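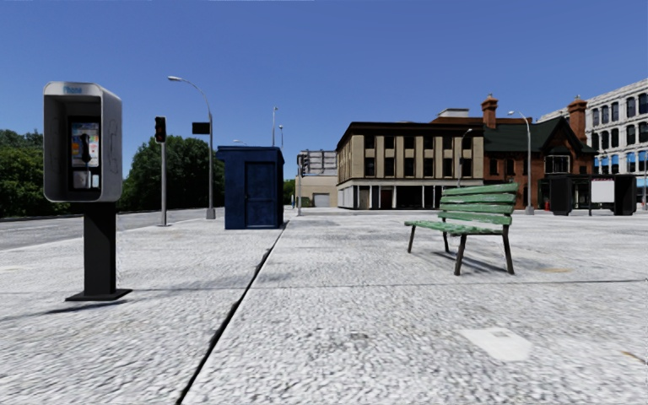 Chapter 4
The Sidewalk as a Shared Space

Most people use a sidewalk every day and do not think of it. We notice it when the path is blocked or when it ends without warning. In this chapter we will study the sidewalk as a piece of public land which has many users and many owners of small things: the poles, the benches, the boxes and the signs. By the end of it you should be able to draw a simple plan of one block and explain who is responsible for what stands on it.

4.1 Three zones

Planners usually divide a sidewalk into zones that run along the street. Nearest to the road is the furnishing zone, where the poles, trees and parking signs are put. In the middle is the walking zone, and this one must stay free. Next to the buildings is the frontage zone, where doors open and shops put their tables. The borders between the zones are seldom painted. A person who walks there understands them from the objects.

The town of Brestum gives us a useful case. In February its street office made a list of all objects on Pacheco Street, a shopping street 270 meters long. The office wanted to know only one thing, whether two wheelchairs could pass each other at every point. They could not. At four places the walking zone became too narrow, and at three of these the reason was an object that had lost its use and that no department had on its books. 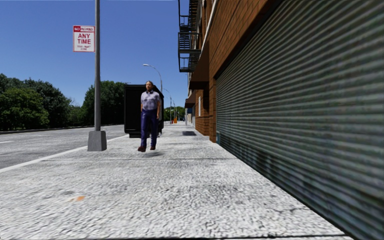
Figure 4.1 A pedestrian on a wide concrete sidewalk, with a pole in a concrete base near the curb.

4.2 Who owns the objects?

Ownership is the difficult part. The ground in Brestum belongs to the town, but the lamps belong to the power company and the benches were a gift from the merchants of Platia Square. When a bench is broken, the merchants must be asked before it is taken away. Nanna Bisgaard, who led the work on the list, wrote in her report that it took longer to find the owners than to measure the street.

For this reason many towns now use a permit with an end date. The owner of an object must apply again when the date has passed, otherwise the town may remove it. We will return to these permits in section 4.4.

Before you read further, choose a block near your home. Walk it once in each direction and mark on paper where you had to step aside.

Comments (3)

Anayeli Cuevas
We used this chapter in my evening class and the walking task went very well. Is there an answer key for 4.4?

nakeo_reader
In my edition Pacheco Street is in chapter 5. Did the order change?

M.
Thank you, easy to read also for my students who are new in English.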